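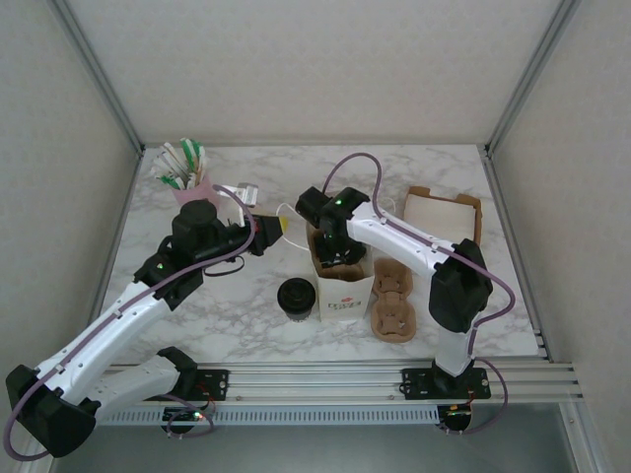
Robot arm over a marble-patterned tabletop.

Subject: Re: [Sundura-cooks] Sour lentil stew, scaling
Date: Saturday, November 25, 2023

> I made the Udton lentil stew from the September post for 12 people and
> it came out thin and flat. I multiplied everything by 2, tamarind and
> water included. Pot was the wide one from Burkton. Should I have
> cooked it longer, or is the recipe off?

The recipe is fine at its stated size. Water does not scale straight. Loss to steam depends on the surface of the pot and the cooking time, and neither one doubled.

For a double batch:

Red lentils, 592 grams, rinsed
Water, one and a half times the single amount
Tamarind pulp, doubled, soaked in part of that water
Cumin and mustard seed, doubled
Salt, single amount at first, the rest at the end

Simmer the lentils uncovered until they break up. Add the tamarind after that point; acid added early keeps the skins firm. Then 10 minutes more on low heat. Fry the seeds in oil separately and pour them over last.

If it is still thin, mash a ladleful against the side of the pot and stir it back in.

Cai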